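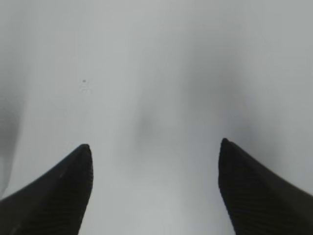
Jorstead cell group, Tuesday, minutes typed up by me again (my turn went fast!)

Finger checks. We went back and forth on this one, but it's agreed: look over both fingers at the start of every shift, ribbed faces included, and write it in the log even if it's fine. Full swap at 300 hours. I wanted 50 for the first set and got outvoted, oh well.

Speed near people. Stays slow whenever the gate is open. Clerelik asked for an exception during setup and we said no, sorry guys!

Close approach. Open the gripper all the way before moving in on a surface, then stop and check the wrist view. I'm rewriting that page of the rule sheet, the old wording confused everyone (me too).

Log cleanup. There are 1,501 entries with no initials. Bárány room takes the older half, we take the rest.

Next meeting 3 p.m. in the Clusus room, bring your marked-up rule sheets.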